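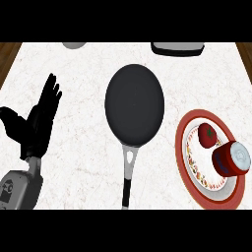 4.3 Running the countertop practice scene

The practice scene lets you try a job in simulation before you send it to a real arm. It comes with the Sostico kitchen pack and opens in the Mandagi viewer. Allow 18 minutes for the first run. Later runs are shorter because the surface textures are already stored on your computer.

Before you start

You need a Sostico licence with the kitchen pack switched on, and Mandagi viewer installed as set out in section 4.1. Close any other scene first. The viewer can hold two scenes at once, but the hand controls will only answer to the one opened last.

Opening the scene

1. In the viewer, choose Scenes, then Kitchen, then Countertop 11.

2. Wait until the status bar reads Ready. The marble counter loads first and the loose objects follow. Do not move the hand while objects are still loading.

3. Select Head view. At the default angle you should have the black hand on the left, the frying pan in the middle with its handle towards you, and the red-rimmed plate on the right. If the pan handle points another way, choose Reset objects.

4. Check the plate. The tomato and the red can both start on it, with the can on its side and its end over the rim. Some users take this for a loading fault and reset the scene several times. It is the normal start position.

5. Open the Hand panel and press Open. The fingers should be spread and the hand empty before you go on.

Note: Only one arm shows in Head view at the default angle. To bring the other into view, use Wide view or turn the view with the arrow keys.

Setting up a job

6. Choose Jobs, then New. Give the job a name of no more than 18 characters. Spaces count.

7. Click the object to be moved. Its name appears in the Target box. Where two objects overlap, as the tomato and the can do, click the part of the object that is clear of the other. If the wrong name appears, press Esc and click again.

8. Click the place where the object is to go. The viewer marks it with a ring. An amber ring means the place can be reached but is close to another object. A grey ring means it cannot be reached and the job will not run.

9. Set the speed. Leave it at Slow for the first run of any new job.

10. Press Run. Press the space bar at any time to stop.

Caution: Stopping a job in the viewer does not stop a real arm. If your station is linked to an arm, switch the link off under Station, then Output, before pressing Run. The word Linked must not appear in the title bar.

Caution: A job that works in the practice scene has not been proved safe on a real counter. Grip force in simulation is a guide only. Follow section 6 in full before using heavy or breakable items.

Saving and sharing

11. When the run ends, choose Save run. The file goes into the Runs folder under the job name with a number added. The folder keeps 111 runs and then starts to overwrite the oldest, so copy out anything you want to keep.

12. To send a run to another station, use Export and pick the Arnmont format. Stations on older software can only read the Skodska format, which leaves out finger positions.

If something goes wrong

Message 181, Target not held: the hand closed but the object was not in its grip. Reset the objects and try the job again with a different approach angle.

Objects sink into the counter: the physics rate is set too low. Go to Settings, then Physics, and choose Standard.

The hand does not respond: another scene is still open. Close both scenes and start again from step 1.

Section last revised May 20, 2024 by Lensa Workneh. The list of scenes will be updated with the October release.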